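Praritz Surgical Automation Program
Progress report to the Rojanasak Fund, second reporting period
Prepared by Daranee Ruangrit, program lead

3. Demonstration visit

The fund's reviewers, Florencio Mateos and Wiroj Prasertsri, attended the demonstration required under milestone 7. Two further guests came from Carow, which supplies our practice tissue. The visit began with a safety briefing at 9:30 a.m. and ended before lunch.

The agreed subject was interrupted suturing with two instruments. The plan had three parts: teleoperated stitching by an experienced operator, playback of the recorded motion data, and a review of the current Vonau software release. All three were carried out. The playback portion started late after a display cable was replaced.

Boonmee Thongdee operated the console. Charoen Khamphan monitored the recording system and answered questions from the guests. Supervised autonomous motion was outside the agreed scope and is scheduled for the next period.

3.1 Work at the table

The task consists of driving a curved needle through both sides of a cut, drawing the thread through, tying the knot with both instruments and trimming the ends. Thread handling takes up most of the operator's time. The long working end has to be kept clear of the jaws and of finished stitches, and the software must follow it as it changes shape.

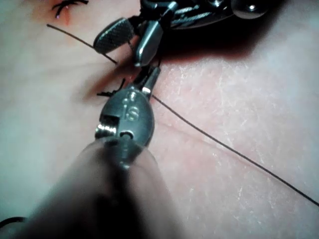
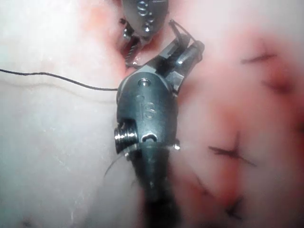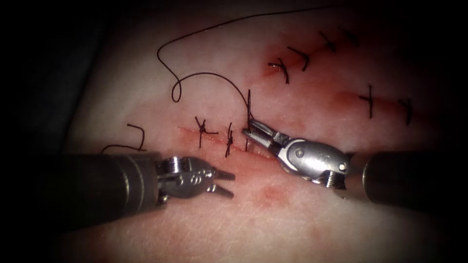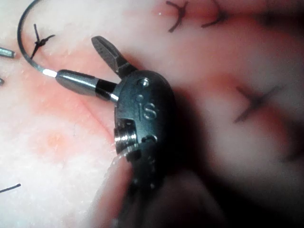

Suturing on the tissue surface, with finished stitches near the instruments.

Does the Vonau software move the instruments without an operator at this stage?

At this stage the operator commands all motion. The software records joint positions, jaw state and video on a common clock, and it labels each phase of the stitch after the fact. Autonomous needle pickup will be tested first on the bench, under the conditions set out in section 5.

3.2 Data recorded to date

The data set now holds 1573 labeled stitch segments, including those from rehearsals. Segments from the visit itself have been stored separately and will be added once labeling is complete. Each segment is checked by a second person before release to the training set. During this period 11 segments were withdrawn because the video and joint data had drifted apart. The cause was a clock setting on one recording computer. It has been corrected, and a synchronization check now runs at the start of every session.

3.3 Reviewer comments and responses

Mr. Mateos asked that thread tension be estimated and reported for each knot. The instruments have no direct force sensing in the present setup. We will evaluate an estimate based on motor current and report the error against a bench load cell.

Mr. Prasertsri noted that the phase labels do not separate a failed grasp from a deliberate release. We agree. A separate label will be added, and existing segments will be relabeled in order of recording.

The Carow guests asked for pads to be logged by batch number. This has been adopted.

4. Schedule and budget

Milestone 7 is submitted as complete, subject to the reviewers' written confirmation. Milestone 8, the labeling guide, is 15 days behind schedule owing to the additional grasp label. The revised draft will be circulated in September. No change to the end date is requested.

Spending on practice tissue was above plan because rehearsals used more pads than expected. The difference has been covered from the travel line. Equipment spending is within plan. One spare needle driver remains on order, and delivery is expected before the next round of bench trials.

5. Conditions for the next period

Bench trials of autonomous needle pickup will begin after the stop function has been tested at both the console and the table. Mr. Khamphan will sign off on each test. Motion will be limited to a single instrument, at reduced speed, with an operator at the console throughout. Results will be reported by trial, including aborted trials.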